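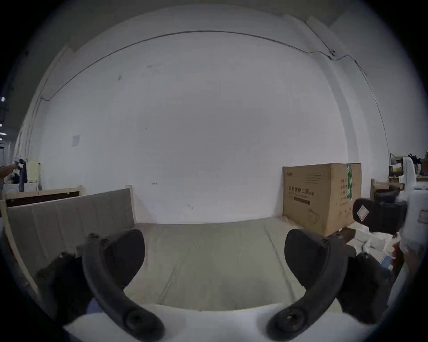 Hargate House: notes from a short stay

The Hargate House Hotel occupies a raised position on the eastern side of Pornitz, within walking distance of the harbour and the old customs quarter. It is a property of moderate size, with 22 rooms arranged over three floors, and it has been under the management of the Najjar Group for several seasons. I stayed for four nights in September and set down these observations for readers considering the town as a base.

Arrival is straightforward. The airport coach stops at the foot of Vulter Street, from which the hotel is reached by a paved slope. Guests with heavy luggage are advised to request the hotel car in advance, as taxis are seldom found at the lower stop after dark. Reception is staffed until midnight, and late arrivals are given an entry code by telephone.
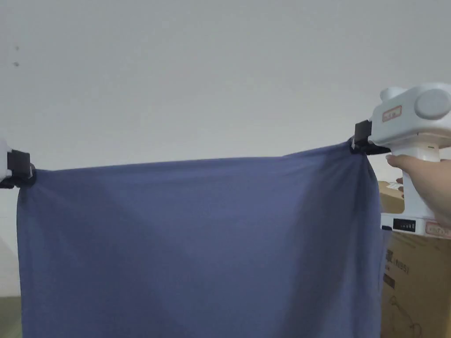 Rooms on the second floor are to be preferred. They are set back from the service road and the majority have a view of the bay, although the supplement for this is considerable. My own room was plainly furnished and well kept. The bed linen was changed every second day and was of good weight, in a muted slate blue much like the cloth held up by its two top corners in the photograph, falling in the same broad folds. The wardrobe was adequate for two persons. The writing desk was not, being too narrow for an open map.

Breakfast is served from seven until ten in the garden room. The selection is limited on weekdays and somewhat wider at weekends, when smoked fish and a local curd cake are added. Dinner must be reserved before noon. The set menu was competently prepared, and the soup of white beans deserves particular mention.

The hotel's principal advantage is its proximity to the coastal path, which begins behind the tennis court and continues to the Vulter lighthouse. The outward section measures 2,655 metres and is level for most of its length.

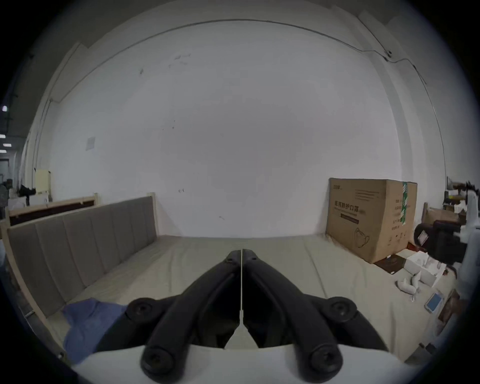
Beyond the lighthouse the path becomes steeper, and a further 1,970 metres bring the visitor to the chapel above the northern cove. Stout footwear is necessary on this part. There is no refreshment available at the chapel, and the drinking fountain marked on the town plan was out of use during my visit.

Pornitz itself has a resident population of 4,000 and is quiet in the evenings. The customs museum is open each morning except on public holidays, and admission is included in the visitor card issued at reception. The card is also valid on the harbour ferry, but not on the coach to the airport.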